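Folding knitwear with the grippers - what went wrong and what to do
Workshop tips, Makard page, updated 14/05/2024

Sweaters are the worst. Towels fine, T-shirts fine, then a chunky knit goes in the jaws and you get a pulled loop as long as your finger. Happened to us in January with a Krasniqi cardigan. Repairable, just. So, notes.

Pulled loops first. Ours came from a burr on one pivot pin, not the pads. Run a scrap of old tights over every pin and screw head before you start. If it snags, file it, wipe, try again.

Pads next. Lint builds up and the grip goes slack, so people squeeze harder. Don't. Clean the pads every 20 garments, damp cloth, let them dry. A peeling pad edge catches yarn worse than a burr does - replace it, don't glue it. 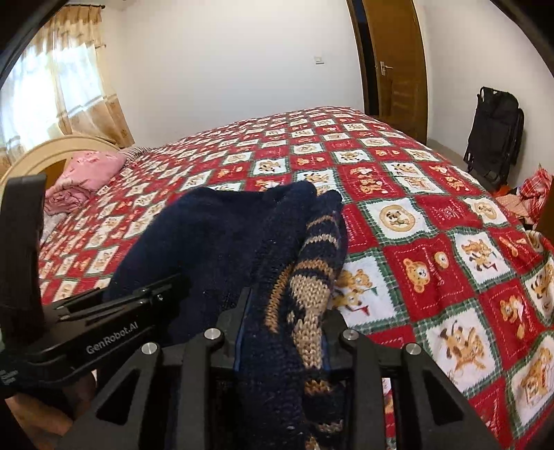 Take the weight of a heavy knit from both sides before you lift. One jaw only and the whole thing hangs off a few stitches, and that's how the Stemovport jumper got its hole. Grab a fold, never a single layer. Keep it low over the bed too, if it drops it drops on somthing soft.

Fingers. We had one pinch, no blood, but a black nail for weeks. Hand stays behind the housing, allways. If a jaw sticks closed power off first, then work the yarn out with a blunt crochet hook. No scissors!!

Slipping faults: check the spring. Ours from Grernby was meant to last 200 hours and gave up at 195, so fair enough I suppose. Keep a spare in the drawer.

Snagged anyway? Pull the loop through to the wrong side, ease the stitches either side with a needle, steam lightly. Leave it 5 minutes before folding.

Zippers and big buttons - still working on those.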